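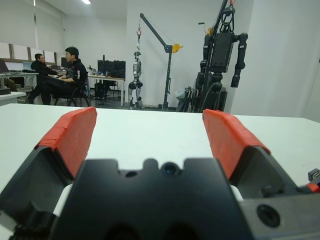
Weiße Arbeitsplatten, Teil zwei. Im Oktober hatte ich die Reinigung beschrieben, inzwischen sind die Rückmeldungen da. Kalliopi Perić fragt, ob man matte Flächen nachpolieren sollte. Nein. Politur setzt sich in die Struktur und hinterlässt Glanzstellen, die bei flachem Licht stärker auffallen als der ursprüngliche Fleck.

Mein Ablauf bleibt gleich: trocken absaugen, dann ein Mikrofasertuch mit lauwarmem Wasser und einem Tropfen Neutralreiniger, zum Schluss trocken nachwischen. Scheuermilch nur an einer Probestelle – und dann meist doch nicht.

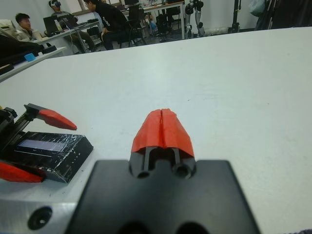 Graue Schlieren sind auf Weiß in der Regel Abrieb oder Reinigerreste. Für Abrieb nehme ich Isopropanol auf dem Tuch, nie direkt auf der Platte. Kleine dunkle Punkte zuerst mit dem Fingernagel prüfen: Lassen sie sich verschieben, ist es Staub, sonst eine Macke.

Kastriot Hodžić schwört auf Schmutzradierer mit 400er Körnung. Das ist Schleifen und kein Putzen. An der alten Platte habe ich damit vier matte Flecken erzeugt, die bis heute zu sehen sind.

Die Kanten kommen in Teil drei, sobald der Kleber aus Rultitz geliefert ist.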